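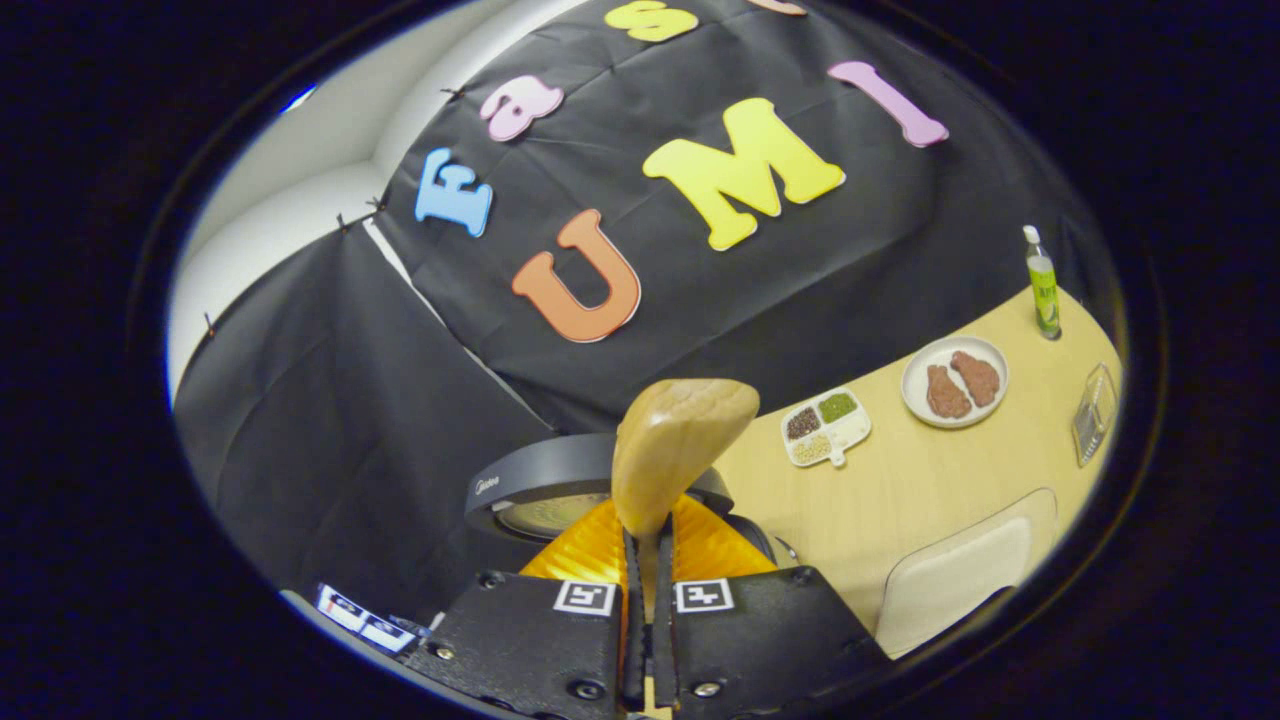 Plirnholm, Oktober 2024. Die Gitard Haushaltswaren GmbH erweitert zum Januar ihr Reparaturangebot für elektrische Küchengeräte. Künftig nimmt das Unternehmen an 12 Standorten defekte Geräte aller Hersteller entgegen, unabhängig vom Kaufdatum und vom Ort des Erwerbs. Angenommen werden kompakte Tischgeräte ebenso wie runde, schwarze Modelle mit gewölbtem, dunkelgrauem Gehäuse, die bislang von der Annahme ausgeschlossen waren. Die Instandsetzung erfolgt in der Zentralwerkstatt Ammann.

Grundlage der Entscheidung ist der Probebetrieb in Plirnholm. Dort wurden innerhalb von acht Monaten 374 Geräte abgegeben und geprüft. Häufigste Ursachen der Defekte waren schadhafte Netzkabel, verschlissene Schalter und durchgebrannte Sicherungen – Mängel, die sich in der Regel mit geringem Aufwand beheben lassen.

Kundinnen und Kunden erhalten vor jeder Reparatur einen schriftlichen Kostenvoranschlag. Bis zu einem Gerätewert von 100 Euro entfällt die Prüfgebühr. Der Bearbeitungsstand kann über das Kundenportal Muvolar abgerufen werden. Nicht reparable Geräte werden auf Wunsch fachgerecht entsorgt.

Die Annahmebedingungen liegen in allen Filialen aus. Presseanfragen richten Sie bitte schriftlich an die Gitard Haushaltswaren GmbH, Unternehmenskommunikation, Plirnholm.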